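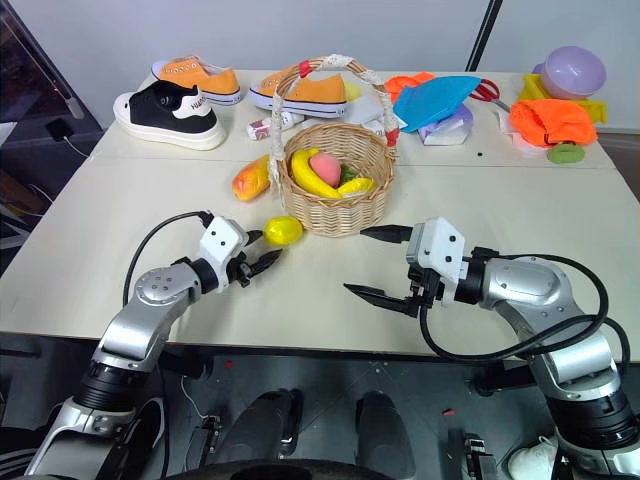
Fruit basket with banana and peach

Skimholm Residents' Group – minutes, January

Present: Adaeze Shehu (chair), Ghazala Jafri, Ehsan Abbasi, Sobia Bugti (minutes). Apologies: Stelios Konstantinidis.

1. Last minutes
Agreed, with one fix. Ehsan did not "welcome" the parking plan. He said he had read it.

2. Bus route
Adaeze read out the letter from Trirton, who say the new route will save riders 3 minutes. Ghazala asked where the time was measured from. The letter doesn't say. It also claims 95 percent of riders are happy, with no word on how many were asked. Ehsan said the old stop by the clinic is gone under this plan and the walk is uphill. Sobia doubted that anyone at Trirton had made that walk in winter.
Action: Adaeze to ask for the full survey before we reply.

3. Hall heating
Bill for the quarter was $327. Citamero have quoted for a new thermostat and promise it will "pay for itself." Ghazala has heard that before – the last one was supposed to as well. Not approved. Two more quotes wanted.
Action: Ehsan.

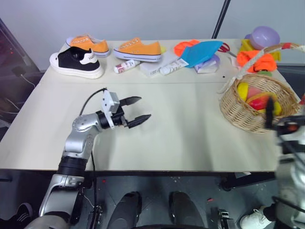 Table with the seam across the top

4. Newsletter
Stelios sent a note asking for color printing. No price given, so no decision.

5. Any other business
None. Closed at 8:40 p.m. Next meeting in the hall, same time.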